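Notes for the Salamness evening, 29 July 2024

Okay, start slow. Say hi, say thanks, don't fiddle with the mic.

I want to talk about how a drug gets approved here, and why it feels like it takes forever when you're the one who's sick. Open with Clallent — most of the room will have heard of it from a cousin or a group chat. (Ask for hands!) It had one study behind it when the messages started flying. That study had 170 patients, all at one hospital in Sodby.

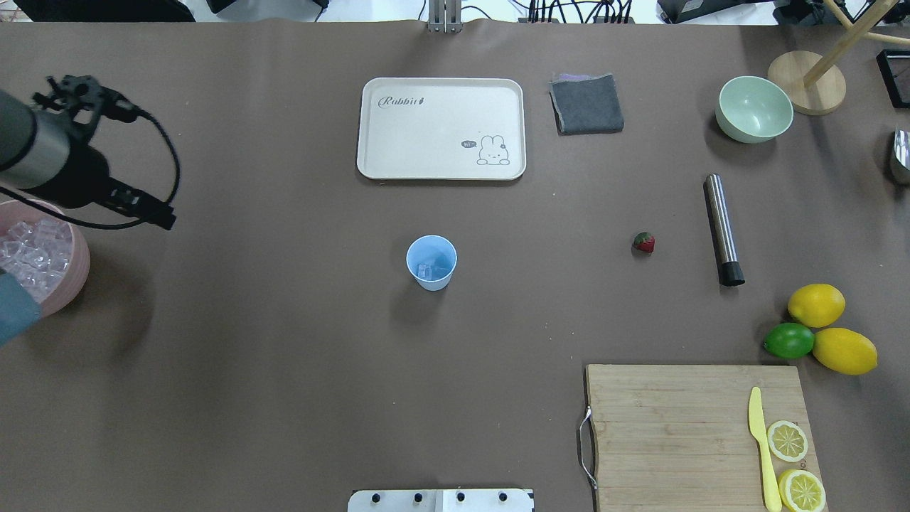
So then the second trial, the bigger one, with 265 people. Go slow on this bit, I always rush it. Half got the pill, half got a dummy, and the doctors didn't know which. 13 dropped out, and somebody will ask me why — two had side effects, the rest moved or just stopped answering the phone.

Next: can your doctor give it to you anyway? Sometimes, with a special permit. Explain the form, it's dull but people want it.

If there's time, do the Yuan clinic story. If not, skip straight to questions and drink some water.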